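Setting Up Your Home Laundry Sorting Station – Part 2: Sorting and Pairing

By Sylvie Paquette
Last updated: April
14 comments | 40 shares

Welcome back, and well done for getting through Part 1! By now you should have a clear table and your two Hanside bins, and with any luck a nice hot drink standing somewhere well away from the laundry. This part covers the sorting itself, which I promise is a good deal more pleasant once you have a routine and stop chasing single socks around the house.

Before you begin

Check that everything has dried all the way through, and pay special attention to thick terry socks, which like to keep a little dampness down in the toe. Turn everything right side out as you go. It feels slow the first time, but you'll be so glad of it when you come to fold.

CAUTION: Look for leftover plastic tag fasteners before you handle new socks by the fistful. They are thin and clear and very easy to miss against white knit, and they can scratch a finger or snag the yarn. Snip them with small scissors and never pull, or you may end up with a hole under the cuff.

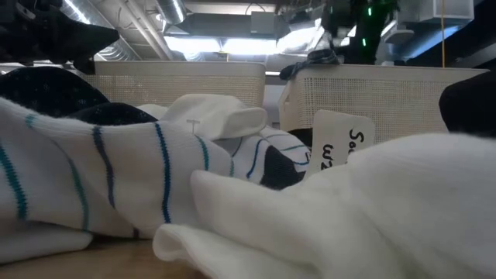 Fig. 1. Striped and plain white socks before pairing, with a clear fastener still in one of them.

Sorting

1. Tip the load onto the table and spread it out loosely. If it's a big family wash, do it in two goes.

2. Pull out the whites and light colors and put them in the left bin. White socks with stripes count as lights, even when the stripes are navy or the toe is black.

3. Put navy, black and gray things in the right bin. Small dotted patterns on a dark ground go here too.

4. Leave bright or in-between colors, such as pinks, on the table until the end. They nearly always need folding by themselves, and there are seldom enough of them to deserve a bin. 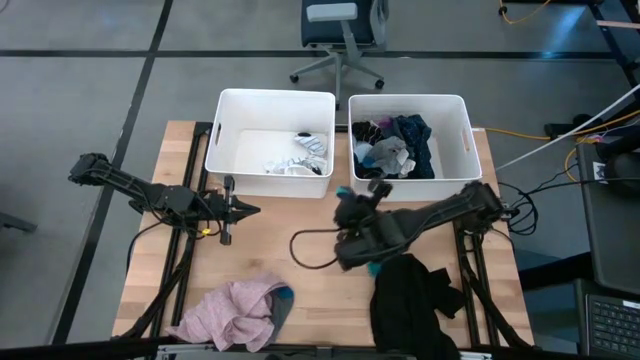
5. Go back over the table once more and lift up the larger garments one at a time. Small things love to hide underneath, and this is where I find most of my missing socks (my neighbor Tsehay swears by shaking out the sleeves as well, and she is quite right).

NOTE: Don't fill either bin above the handle openings. Socks will work their way out through the gaps when you carry it.

Pairing

6. Start with the striped socks. Match the stripe colors first and then the spacing, and check the toe last – two pairs from the same pack can look alike until you get down to the toe.

7. Lay plain white socks flat and compare the cuffs and the thickness. A fluffy sock and a ribbed one will never make a comfortable pair, however tempting it is at the end of a long evening.

8. Fold each pair once at the ankle. Singles go back in the bin they came from and wait there for the next wash.

Part 3 covers folding shirts and putting everything away.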